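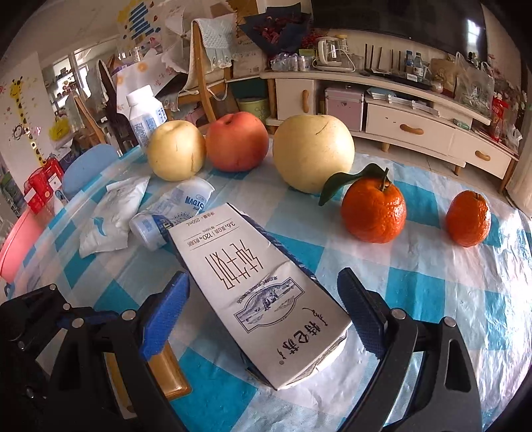 Plastic tablecloth, small cartons and fruit: how I keep the breakfast table in order

10 November 2025

In our apartment the round table has to do everything. We eat on it, we put the shopping on it, and in the evening somebody always wants to write or sew there. For many years I used cotton tablecloths and I washed them all the time. Then I changed to a checked plastic one and my life became a little easier. But a plastic cloth also needs some care, and the things which stand on it too. I write down what I have learned, maybe it is useful for another household.

The cloth

A new plastic tablecloth comes folded and the folds stay for a long time. Do not use the iron. I lay the cloth on the table, put a bath towel over it and move a hair dryer slowly above the towel on the lowest heat. After this I press the folds flat with my hands and leave some heavy books on them over night.

For daily cleaning I use warm water with two drops of dish soap and a soft cloth. Always wipe a second time with clear water. If you forget it, the soap makes a film, and on a glossy surface you will see every finger. Strong powder cleaners take away the shine and it does not come back.

Ballpoint ink is the worst enemy. A little rubbing alcohol on a cotton pad can help, but try it first on the part that hangs down, for some prints come off together with the ink. Tea and berry juice I cover with a paste of baking soda and water, wait a few minutes and wipe softly.

Hot pots never go directly on the plastic. I have one brown ring from a soup pot in July, and it will stay there as long as the cloth. I bought mine at the household shop Undar, by the yard, and I advise to take 3 inches more on every side than you think.

Milk in small cartons

We buy milk in 250 mL cartons which keep without the refrigerator until they are opened. For a small family this is practical, because a big bottle was often sour before we finished it. When I bring them home I write the last date with a marker on the top, in big numbers. The printed date is so small that I need my glasses for it. The oldest cartons go to the front of the shelf and the new ones behind.

After opening, a small carton should be emptied the same day. If there is some milk left, I pour it in a clean jar with a lid and put it in the refrigerator, and it goes in pancakes the next morning.

Empty cartons smell quickly. Cut off one end, rinse with cold water (hot water makes the milk stick), press flat and let dry on the dish rack. I collect them in a paper bag and bring them to the recycling when the bag is full. Ask in your town where they belong, with paper or with packaging. In Brirnia, where I lived before, it was one way, and here it is the other.

A washed carton, opened flat, is also a good cutting surface for raw fish or beets. You use it one time and your board stays clean.

Apples and pears

I used to keep all fruit in one deep bowl. It looked nice, but the fruit at the bottom became soft and I noticed it too late. Now the fruit lies in one row or in a flat dish, so that each piece can be seen.

Apples give off a gas which makes other fruit ripe faster. This you can use. If the pears are still hard, put them near to the apples for a day or two. If they are ripe already, keep them apart, best in the refrigerator. Press softly near the stem of a pear: when it gives a little, it is ready to eat.

A dry scratch on the skin is no problem. Such fruit I eat first, and I do not put it away for later. A wet or soft brown place I cut out generously, and the rest becomes compote with a bit of lemon.

Wash the fruit just before eating. When it is washed and then stored, it spoils sooner.

Bottles, sachets and other small things

White plastic bottles with screw caps are good to use again, but only for the same kind of thing. Never put a cleaning product in a bottle which had food in it, also not when you write on it. Before closing, wipe the thread of the cap, then it does not become sticky.

Small sachets hide everywhere. I keep them standing in an old mug, with the opened ones closed by a clothespin. Once in a month I turn the mug over and throw out what is too old.

Plastic cups which have got a smell I fill with warm water and a spoon of baking soda, and leave them for 2 hours. Then rinse well and dry upside down.

In the evening everything goes off the table except the fruit. I wipe the cloth, lift the edge to look for crumbs below, and shake it out at the balcony if it is necessary.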